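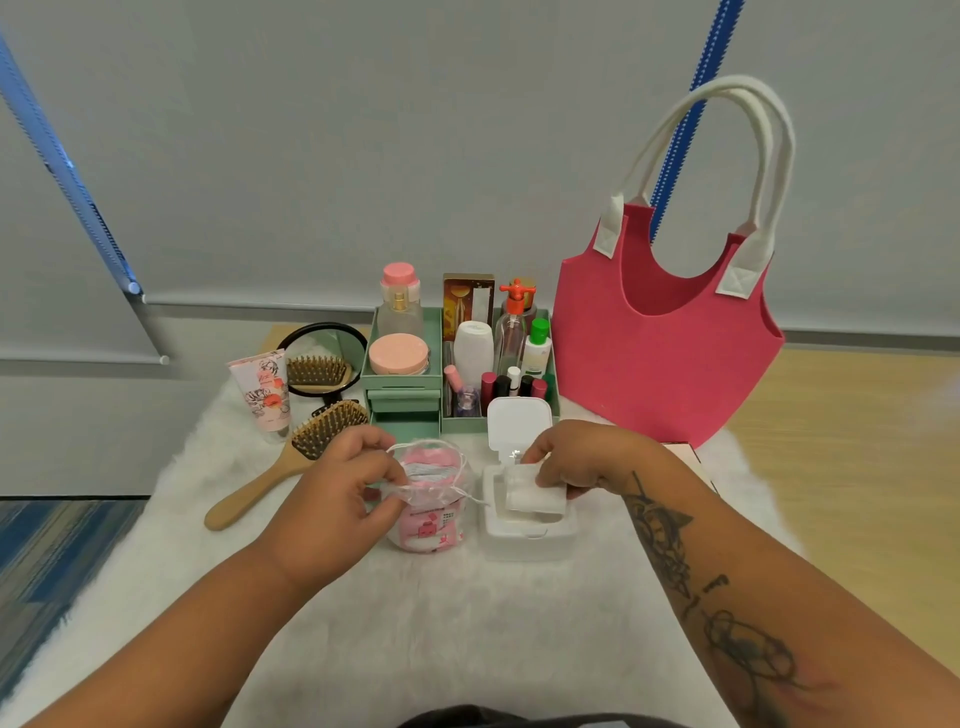
Small Vanity, Small Bag — notes, Aug 4, 2019

Open w/ thank you to Yoon-hee. Water. Slow down!!

Ask the room: who dug for a lip color this morning? Hands up. Wait for it.

My July count at home — 55 products, wore 13. Pause here, people laugh.

1. One home for everything
Desk organizer, the mint green kind. Meant for pens, who cares. Tall stuff at the back — pump bottle, lotion, box. Lipsticks in a row up front where you can grab em. Perfume gets its own spot, compact in front of it.

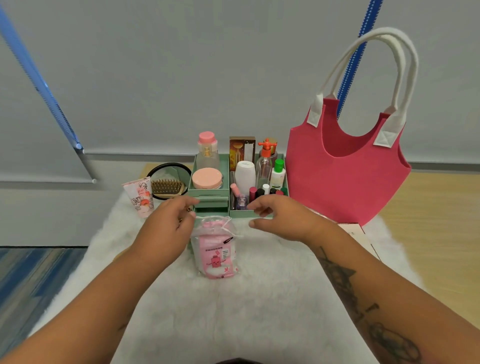

2. What stays out
Round mirror. Paddle brush. Hand cream standing on its cap so the last bit comes down. Everthing else has to earn it.

Drawers — small stuff only. Hair ties, tweezers, samples. Annelies labels hers, I dont. Skip if running late.

Wipes. Box lives next to the organizer, lid SHUT. Click it. Mine dried out twice before I learned.

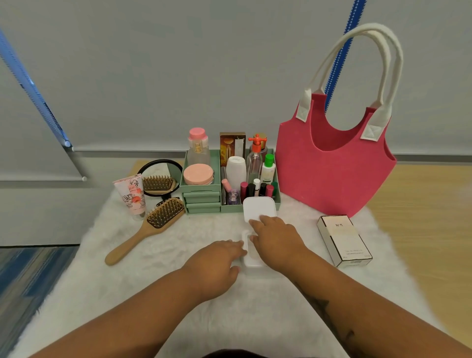
Also wipe bottle necks while you're there, pump heads get gross. Once a week is plenty.

3. The bag
Little things go in a see-through pouch or clear bag. You see whats in it, no dumping the tote out at the register. Close the top before it goes in — tell the Prado parking lot story, keep it short.

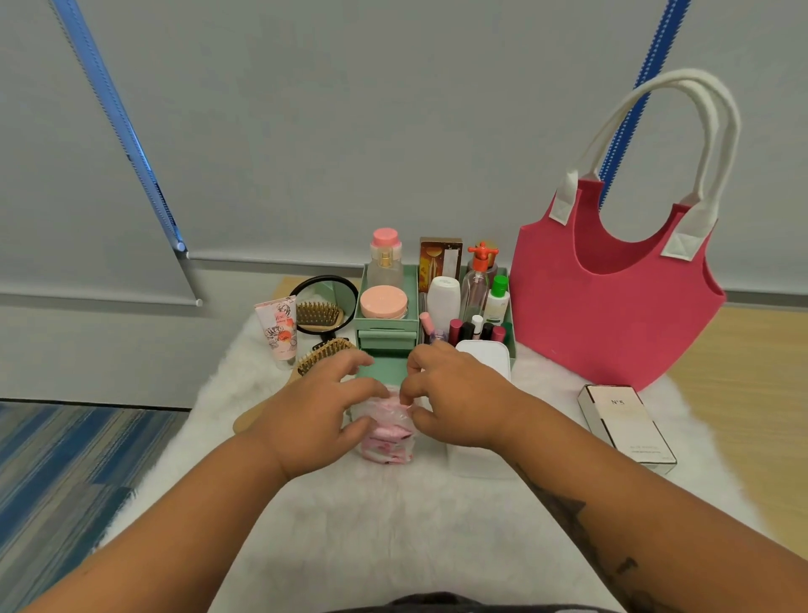
Then tote by the table, handles up. Felt ones hold their shape, floppy canvas doesn't. Pack at night. Three minutes tops.

Q&A — if fur rug question: shake outside, powder comes out, lipstick does not.

Handouts on back table. Sign up sheet for Nistby goes round now.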